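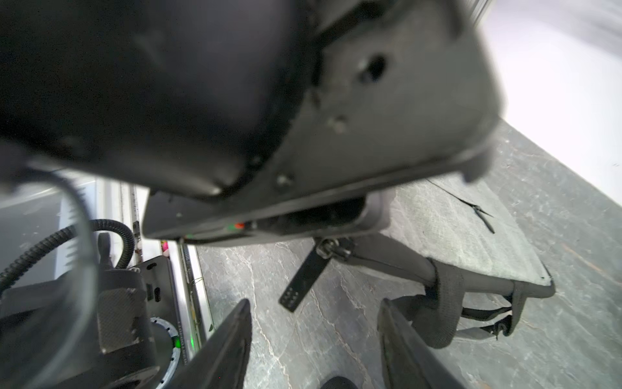
Color en interiores
Apuntes del tema 3: contraste, adyacencia y tonos de baja saturación
Escuela de Decoración Garex

Estos apuntes completan lo visto en clase y no sustituyen al cuaderno de muestras. Se dan por sabidos los términos del tema 2 (tono, valor, saturación, temperatura). Quien no los tenga claros debería repasarlos antes de seguir.

Tono, valor y saturación en la práctica

En el taller se tiende a hablar de los colores por su nombre: gris, lila, crudo, verde agua. El nombre sirve para entenderse con el cliente, pero no para trabajar. Dos grises con el mismo nombre comercial pueden separarse mucho en valor y llevar subtonos opuestos. En las fichas anotaremos siempre las tres dimensiones, aunque sea con palabras: «gris azulado, valor medio, saturación baja».

El valor es lo que más pesa en la lectura de una habitación. Si se fotografía una estancia en blanco y negro y los planos se siguen distinguiendo, el esquema de valores funciona. Si todo se convierte en una mancha uniforme, las diferencias de tono no bastarán para dar profundidad, sobre todo por la tarde, cuando baja la luz natural.

La saturación es la dimensión que peor se juzga en una muestra pequeña. Un color que en la carta parece apagado gana intensidad al ocupar una pared entera, y más todavía si las paredes contiguas llevan el mismo color, porque la luz rebota de una a otra y vuelve teñida. Conviene elegir en la carta un paso menos saturado que el que gusta a primera vista y comprobarlo después con una muestra grande.

Contraste simultáneo

Un color no se percibe aislado. El ojo exagera la diferencia entre dos superficies vecinas: un gris neutro junto a un rojo parece verdoso, y el mismo gris junto a un azul tira a anaranjado. El efecto es más fuerte cuando:

- las superficies se tocan, sin junta ni moldura entre ellas;
- una es mucho mayor que la otra;
- los valores son parecidos;
- la superficie pequeña tiene poca saturación.

La última condición explica buena parte de las reclamaciones por «color equivocado». El cliente eligió un blanco roto sobre el mostrador de la tienda y lo encuentra rosado en casa, al lado de una carpintería verde. La pintura es la misma. Antes de repintar hay que colocar una cartulina neutra entre la pared y la carpintería y volver a mirar.

En los encuentros conflictivos se puede introducir una separación: un listón blanco, un rodapié oscuro o una franja metálica. No elimina el contraste, pero lo reduce bastante.

Colores adyacentes

Se llaman adyacentes los colores vecinos en el círculo cromático: azul y violeta, violeta y rosa, amarillo y verde. Son combinaciones tranquilas y fáciles de ampliar con textiles. Su problema es la falta de acento. Cuando además coinciden en valor, los objetos se confunden con el fondo.

Hay dos maneras habituales de resolverlo. La primera consiste en separar los valores y mantener los tonos: una pared violeta clara y un sillón violeta profundo. La segunda consiste en añadir una cantidad pequeña de un color alejado en el círculo. Basta con muy poca superficie, siempre que esté cerca del elemento que se quiere destacar.

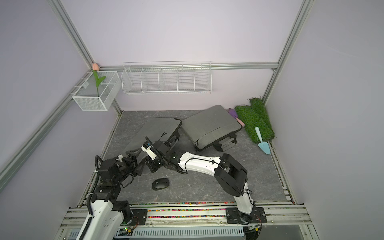 Los lilas y los grises malva son el caso más delicado de todo el tema. Tienen un componente rojo y otro azul, y la luz de la habitación favorece a uno u otro: con bombilla cálida se acercan al rosa viejo, con luz fría se van al azul. Por eso no se deben aprobar nunca con una sola iluminación. También absorben los acentos rosados. El capullo rosa pálido del tulipán artificial, sobre paredes de un lila tan claro, es un ejemplo de adyacencia con poco contraste, y el verde del tallo y de la hoja se separa mucho más del fondo que la propia flor. En un encargo real habría que decidir si se quiere ese resultado suave o si interesa subir el rosa hasta un fucsia. El gris del suelo, con dibujo de mármol, no compite con ninguno de ellos, y esa es la función que suele darse a los grises veteados en estos esquemas.

Para trabajar con lilas en el taller usaremos la carta de Wamell, que tiene 241 referencias y agrupa los malvas en una página propia. Las muestras de Brutik también se admiten, pero hay que indicarlo en la ficha, dado que los acabados no son equivalentes: el mate de una y el mate de la otra reflejan la luz de forma distinta.

Acabado y textura

El acabado modifica el valor aparente. Una superficie satinada se ve más clara en las zonas donde refleja la ventana y más oscura en el resto. Una superficie mate se mantiene más uniforme, aunque acusa los roces. En paredes largas con luz rasante se recomienda el mate, que disimula los defectos del enlucido.

Los materiales con dibujo, como la piedra veteada, la madera o el terrazo, no tienen un color único. Para incluirlos en un esquema se toma como referencia el color dominante a distancia y se anota aparte el color del dibujo. Un error frecuente es igualar la pared con la veta. De cerca parece un acierto, pero al alejarse la veta desaparece y la pared queda desconectada del suelo.

Los metales se tratan como neutros, con una salvedad: el aluminio y el acero recogen el color de lo que tienen delante, y el latón calienta todo lo que toca. En un esquema frío, una sola pieza de latón funciona ya como acento.

Procedimiento para evaluar una muestra

1. Pintar una cartulina grande con dos manos y dejarla secar del todo.
2. Apoyarla en la pared definitiva, junto al suelo, y después junto al techo.
3. Observarla por la mañana, a media tarde y de noche con la luz artificial encendida.
4. Repetir la observación con un objeto del color de acento delante.
5. Anotar los cambios de temperatura y de valor, con la hora y el tipo de lámpara.
6. Mirar una superficie neutra durante 15 segundos entre una muestra y otra.

El último paso se omite a menudo. Después de mirar un rato un violeta, el ojo está adaptado y cualquier blanco parece amarillento, de modo que la comparación siguiente no vale.

Ejercicio

Preparar un esquema de color para un dormitorio orientado al norte con un malva como color principal. Se entregará la ficha completa, las cartulinas y un texto de más de 15 líneas que justifique el valor elegido para el suelo. No se aceptan imágenes retocadas de las muestras. La entrega es en marzo, en el aula Rutkowska, al empezar la sesión práctica.

Material necesario: carta de color, cartulinas, rodillo pequeño, una lámpara de luz cálida y otra de luz fría. Las lámparas se pueden pedir en el almacén con la tarjeta de estudiante.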